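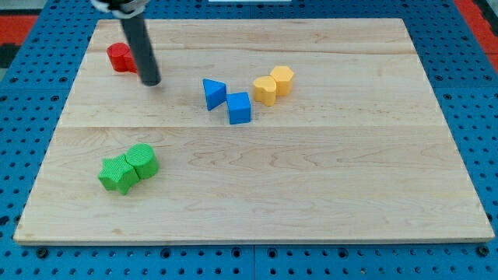 Blocks sorted in same-color pairs on the light wood board, Stedum room.

Progress report to the Granville fund, second period
Prepared by Mercy Masanja, May 21, 2022

Dear Mr. Fakhoury,

I send you the report on the play and sorting materials for the Stedum room. As agreed, I write only on the materials and the money, and the report on the families will come separately.

Materials. The small blocks are now in use. Each block has one plain color, without pattern or letters, and we have different shapes: cylinder, cube, triangle, heart. The first task for the children is to put together two blocks of the same color, also when the shapes are different. A red cylinder can stand with another red block, and the blue triangle goes with the blue cube. The heart is the shape which the children ask for most. We bought 154 blocks in total from the Awwad workshop, and 2 of them went back to be painted again.

The board. In the first period the children worked directly on the blue table. The holes in the table top disturbed them, and small blocks did not always stand well. Now we lay a large wood board on it. The color of the wood is light, so red, blue and yellow-orange are easy to see on it. The board is heavy for one person to carry — we would like to have handles on the next one.

Use. The room had 70 visits in this period. Older children finish the pairs quickly and then begin to build, and we let them do it. We are still writing the task cards by shape, which are more difficult than the cards by color. The Fustance school has asked to borrow a set, and I have not answered yet, as I wish to have your opinion first.

Money. We have spent 3,189 dollars, including the board and the delivery. The storage boxes are not paid yet — the invoice came with a wrong address and we asked for a new one.

Next steps. We will finish the shape cards, order the second board and repair the shelf by the door. The final report will reach you in November.

With kind regards,
Mercy Masanja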